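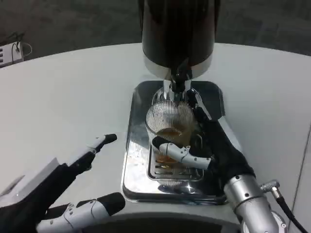 A drink dispenser on a white table, with the drip tray set right under the spout.

How to Make Cold-Steeped Mint Tea for a Crowd

I love this recipe so much! Cold water pulls the flavor out of tea slowly, so you get a soft, sweet drink with hardly any bitterness, and all the work happens while you're asleep.

For one big batch you need:
2,000 ml cold filtered water
8 green tea bags
A big handful of fresh mint
3 tablespoons honey
1 lemon

Slap the mint between your palms (it smells amazing) and drop it in a large pitcher with the tea bags. Pour in the water, cover, and leave it in the fridge overnight.

In the morning, lift out the bags and strain out the mint. Stir the honey into a splash of warm water first, or it will sink and sulk at the bottom. Mix it in, then taste. Too strong? Add more cold water, a little at a time.

Slice the lemon and put it in the glasses. Seeds love to clog a spout! Keep ice in a bowl on the side, too, so the last glass tastes as good as the first.

Leftovers keep for two days in the fridge. Aba Antwi freezes hers into pops, and I'm trying that in June.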